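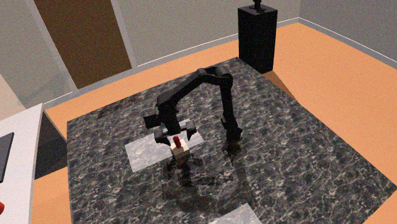 The arm over its block, fingers open, with the red peg standing between them.

Good habits for a robot arm on the workbench

A fair few of you have written in since the August page on bench vices to ask whether I'd do the same for small robot arms, now that they've crept into sheds and spare rooms everywhere. I've been running a little Stadis arm at home for long enough to have made most of the mistakes (and one or two of them twice, I'm sorry to say), so put the kettle on and I'll go through the house rules as we keep them.

Work it out on the screen first

If your arm came with a simulator, please use it! I know it feels like being made to eat your greens when there's a shiny new machine sitting on the table, but a crash on the screen costs you nothing, and a crash on the bench costs you a fingertip pad and very possibly a mug. I run every new job through the simulator until it behaves from start to finish, then run it again with the block nudged a little to one side. Jobs that only work with the block in one exact spot tend to come unstuck in a real house, where somebody is always leaning on the table.

Give it a proper table

Weight matters more than looks. My first bench was a folding one and the whole thing swayed whenever the elbow swung over, so the peg was never quite where the arm thought it was. Bolt or clamp the base down hard, and check the clamps again after the first hour. Mine always take another half turn.

Patterned tops are lovely, and I wouldn't be parted from mine, but if you're using a camera to find your parts then do pop something plain underneath them. Busy veining and small objects don't get along. A strong colour on the part you want picked up helps as well, and a dab of red enamel has saved me hours of fiddling. Shadows are the other nuisance. Try the job with the lamp on the left, then on the right, and see which bothers it less.

Mark out the reach

Stretch the arm out as far as it will go with the motors off, and run a line of masking tape round the table just past that point. Then add a hand's width more. Everything inside the tape belongs to the arm while it's switched on, and that includes your tea, your sleeve and the cat. Check upwards too, as the elbow on a small arm often rises a good deal higher than the gripper ever does, and shelves have a way of being just there.

If the arm is for work or a club room and not only for you, you'll want to look up the safety standards that apply where you live and do a written risk assessment. What I'm giving you is kitchen-table sense, and it won't stand in for that.

Opening, lowering, closing

Most of the dropped parts in our house came from hurrying the last bit. The order I've settled on goes like this:

Open the fingers fully while the gripper is still well clear.
Move across until it's over the part, and stop.
Come straight down, slowly, with a gap on both sides.
Close gently, wait a moment, then lift.

If one finger touches before the other, don't be tempted to squeeze harder. Lift off, shift it across a whisker and come down again. For the first runs I keep the speed at 21 per cent, an odd figure I know, but it's where the slider landed one Tuesday and I've never had cause to move it.

The stop button

Have one, have it outside the tape, and press it on purpose every time you start up. A stop button you've never tried is only an ornament. Mine is a Tromden with a good fat mushroom top and I can find it without looking. Do let everyone in the house have a go at pressing it as well, children included, with you standing by.

Keep a little book

I write down every job in a plain exercise book: what was picked up, how fast, and what went wrong. I'm on entry 163 now and it's surprising how often I go back to it. Wipe the fingers over at the end of the day, park the arm low and folded, and take the plug out at the wall. A cloth over the top keeps the dust out of the joints.

Next time I'll have a go at cables and how to stop them snagging.

We use cookies to remember your preferences and to see which tips are being read. By carrying on you agree to our cookie policy. Accept | Manage settings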